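Comparing two grippers for bin picking

Last updated April 15, 2019 by Embla Dalen

These steps are for comparing two grippers on the same arm with the same bin. We used them to choose between the Stodau two-finger and the Brotton suction cup, but any pair will do.

Before you start

Fix the bin so it can't move. A bar clamp on one corner is enough for most pick forces. Mark the bench with tape so that you can put things back if they get bumped. Set the tool center point for the first gripper and check it against a fixed point on the bench.

Choose objects that differ in shape and surface. Use at least one hard block, one soft toy and one flat pouch. Zippered cases are useful too, as suction cups tend to leak along the seam.

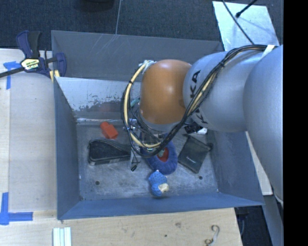
Keep the cable slack in mind when you write the approach path. Jog the wrist through its full range at low speed and watch the loop near the last joint. If it touches the objects before the gripper does, tie it back further up the arm and jog again.

Running the picks

1. Drop the objects in from a tote. Don't arrange them by hand.
2. Run 36 pick attempts with the first gripper. Refill the bin whenever it runs empty.
3. Log each attempt as a pick, a slip or a miss. A slip is anything dropped before the place position.
4. Swap grippers, reset the tool center point and the payload, and repeat.

Leave the arm speed alone between the two runs. Sigrun Halvorsen ran our first set in August with the second gripper at a higher speed, and we had to throw those numbers out.

Reading the results

Compare slips before you compare misses. Misses are often a camera problem and will show up with both grippers. Slips come from the gripper or the grip force. If one object causes most of them, run that object alone before you change any settings.

Save the log with the gripper name and the force setting in the file name.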